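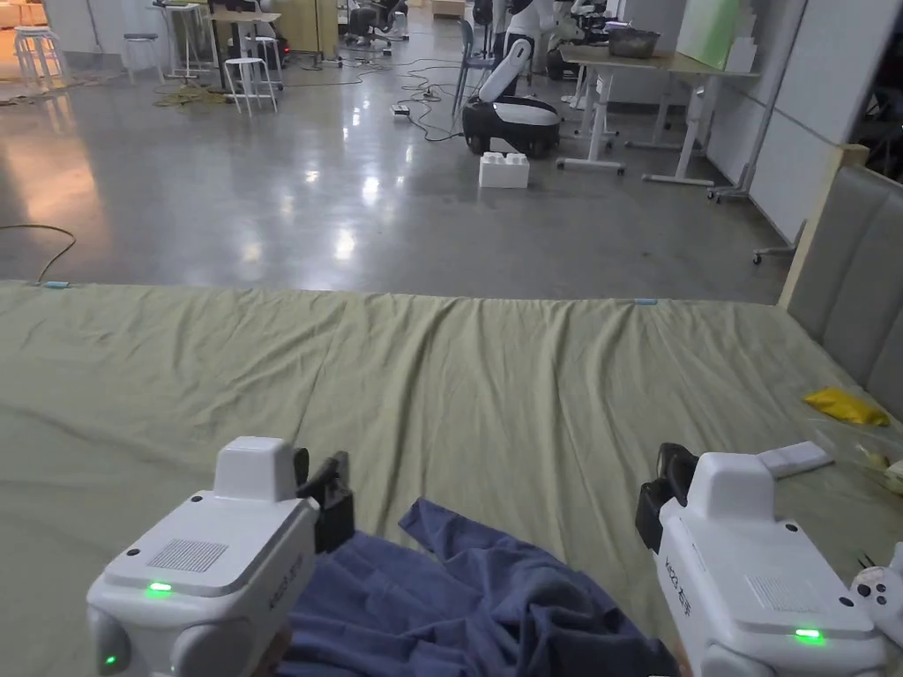

How many demonstrations does a robot need before it can fold a cloth?

More than you will want to give it. For the exercise in this unit we ask for 106 per pair, all of one task, and past groups have found that a policy trained on 14 mostly learns to hover.

Unit 4: Teaching by demonstration
Course notes, Janthorpe evening programme in practical robotics

4.1 Two ways of showing

You can take hold of the arm and move it yourself (kinaesthetic teaching), or you can drive it from somewhere else (teleoperation). The first feels natural and puts your own elbows in every camera view. The second keeps you out of the way and makes you clumsy for an afternoon. A third way, in which you hold the gripper in your own hand and leave the arm out of it, comes back in Unit 6.

Everyone believes they will be good at this, having folded things since childhood. Please keep that belief to yourself until you have tried picking up one layer of cotton with two jaws and no sense of touch.

4.2 Why cloth

A rigid block has a position and an angle. A crumpled cloth has more shapes than we can usefully write down, and it hides most of itself under the rest. Dark cloth is worse again, as the folds show up poorly on camera. Expect your first fold to be a sort of parcel.

4.3 What makes a good demonstration

Start from a different crumple each time. Drop the cloth from shoulder height and leave it alone, however ugly.

Move at a steady pace. Long pauses while you think are recorded faithfully, and the robot will learn to stop and think too, without the thinking.

If a grasp slips, recover and carry on. Keep these takes. A robot that has only seen success has no idea what to do at the first mistake – and its first mistake comes early.

Agree with your partner which hand goes first. If one of you leads with the left and the other with the right, the policy may split the difference and grab the air in between.

4.4 Logging

Ollura stores each take as a folder. Label it when you finish it, while you still remember what went wrong. "Good one" and "good one 2" are not labels. Takes longer than 2000 frames are rejected on upload, with an error message that blames the network.

4.5 For next time

Read the Avotiņš chapter on compounding error, skipping the proof if you must. Then write 300 words on one take you threw away and whether you should have. Brinik accounts expire in December, so copy your data off before then.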